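Bread Baskets: Keeping Them Clean, and Keeping the Rolls Decent

I have a weakness for baskets. There are five in my kitchen right now and at least two of them I couldn't tell you what I bought them for, but the bread basket gets used pretty much every day. We have rolls with soup, rolls with eggs, rolls with nothing at all if somebody comes home hungry at four in the afternoon. So I've had plenty of time to figure out what a basket likes and what it really doesn't!

Let's start with crumbs, because crumbs are the whole problem. A plain bowl you just wipe. A woven basket has a million little places for a crumb to hide, and the worst spot is right under the rim, where the weave tucks up into the braid. Sesame seeds love it there. So do poppy seeds, and if you've ever put an onion roll in a basket you know that smell can hang on for a week.

What I do is turn the basket upside down over the sink and give it a few good slaps on the bottom (very satisfying after a long Monday). Then I go along the braid with a dry brush, following the twist. If you scrub across the strands the crumbs just get pushed in deeper. An old toothbrush is fine, or a clean paintbrush with stiff bristles, the kind that's gone a little splayed. 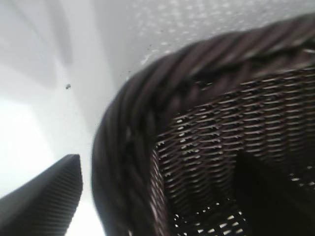 Carno wrote in the comments that the paintbrush never got the seeds out of a tight braid, and what finally did it was a wooden toothpick first and then the vacuum hose with an old stocking stretched over the end. Go slow near the rim, Carno added, and stop if you feel a strand lift.

I tried the stocking trick and I'm a convert. The seeds stick to the nylon and you can shake them right into the trash. Thank you, Carno!

Now for washing. Find out what your basket is made of before you get it wet, if you can. Synthetic rattan is easy, you can rinse it in lukewarm water with a drop of dish soap and let it drain on a rack. Natural cane or willow wants a lot less water than that. I use a cloth wrung out until it's barely damp, wipe inside and out, and then set the basket on its side by an open window until the next day. Don't put it on the radiator. I did that once with a nice oval one and the bottom warped so badly it rocked on the table like a boat.

If you've lost the tag and you're not sure which kind you have, treat it like the natural stuff. And look at it in good light now and then, especially if it's a dark color. Dark baskets are so forgiving about stains that you can miss a dusty bottom for months. I hold mine up to the window and look at the little gaps in the weave. Wherever the light doesn't come through, there's something stuck in there.

Liners! I went years without one and I have no idea why. A cotton napkin or a thin dish towel catches nearly everything, and you can throw it in the wash with the rest of the kitchen towels. Skip the fabric softener for those, it leaves a perfume that gets into warm bread. If you want to buy a ready-made one, Jemora has some with a drawstring, but I think a square cut from an old pillowcase folds into the corners better. Measure the inside, add enough on each side to fold over the top of the rolls, and hem it or don't. Mine has been fraying since last July and it's fine.
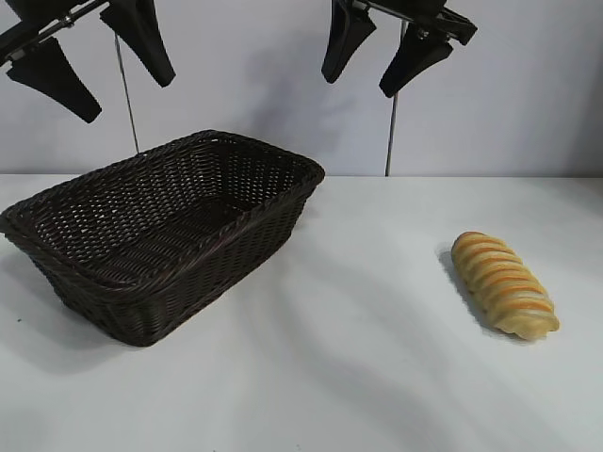
I also don't fill the basket until everyone is nearly ready to sit down. Rolls go stale quickly in open air, and a basket is open air on every side. Keep them in a bag or a lidded box, and move over only what you think you'll eat. If they've been sitting a while, sprinkle them with a few drops of water and give them five minutes in the oven before they go in the basket. The crust comes back beautifully. It only works once though, so don't warm more than you need, a roll that's been heated twice could be used as a doorstop.

And let hot rolls cool a bit before you wrap the napkin over them. Steam gets trapped in there and the bottoms turn soggy, and the damp goes straight into the weave too. Give them a few minutes on a rack first.

For storage, please don't stack things inside a basket that has flared sides. I kept a pile of cutting boards in mine one winter and the sides splayed out and never really came back. If you have to nest baskets, put a towel between them, and keep them somewhere air moves. Top of the fridge is too warm, under the sink is too damp. Mine lives on an open shelf by the door.

One last thing, about loose ends. If a strand pops out, don't pull it! Dampen it with a wet fingertip, wait a minute or so, and tuck it back under its neighbor with the tip of a butter knife. A tiny dot of wood glue on the outside will hold it if it keeps springing loose. Let that dry overnight before any bread goes near it.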